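Why Your Hands Are Smarter Than You Think
Speaker notes, Jin-sol Hwang
Wudness Community Talks, 21 July 2022

Slide 1: Title
Say hello, thank Gifty Quartey for the introduction and for finding the good projector. Ask everybody to put a hand in a pocket or a bag and name one thing in there without looking. Wait. Let them talk! The room always gets loud here, so give it a full minute.

Slide 2: What just happened
You found your keys in a second or two. You knew metal from plastic, you knew which key was the house key, and you did it while looking at me. Touch did all of that. We talk about eyesight all day long, and we hardly have words for touch (smooth, rough, soft, and then most of us run out).
Ask: what is the best thing you touched today? Take two answers. Mine is the inside of a bread crust, still warm.

Slide 3: The fingertip
Fingertips are packed with nerve endings, and they come in different kinds. Some answer to steady pressure, some to stretch, some to tiny vibrations. Go slowly here. When you slide a finger over cloth, the ridges of your fingerprint catch on the threads and set up a little buzz in the skin, and your brain reads the buzz as texture. I love this part. Corduroy is practically a tune!
Pass the fabric cards down both sides. Remind people to move the finger, then hold it still, and notice how the texture fades when the finger stops.

Slide 4: Grip
Now pick up your paper cup. Feel how lightly you're holding it? You squeeze just a bit harder than you need to, and if the cup starts to slip you tighten up before you've had time to think about it. Anyone who has worn thick winter gloves knows what happens when that signal goes missing. You crush things or you drop them.
Friction matters too. Damp fingers, dry fingers, a glossy magazine page, a jar lid with ridges. A rough surface gives the skin something to hang on to.

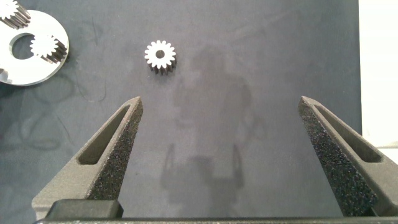 Slide 5. Two gripper fingers, open, with rough black pads on the inner faces.

Slide 6: Touch and other people
Change of pace, softer voice. There are nerve fibers in hairy skin, like the forearm, that respond best to slow, gentle stroking. Too fast and they lose interest. Think of how you calm a baby or a dog. You picked the right speed without any lesson.
Tell the story about Grandmother and the buttons. She kept 315 of them in a tin and could find the one she wanted by feel, in the dark, with the radio on. Don't rush the ending.

Slide 7: Try this at home
Put 5 coins in a sock and sort them with one hand.
Close your eyes and fold a shirt.
Walk barefoot on 4 different floors and see which one you'd know again.
Kids are terrific at the coin one, so let them win.

Slide 8: Questions
If it's quiet, start with the tickling question (why can't you tickle yourself? Your brain predicts your own movements and turns the feeling down). Collect the fabric cards at the door. The green velvet one belongs to Gifty and she wants it back.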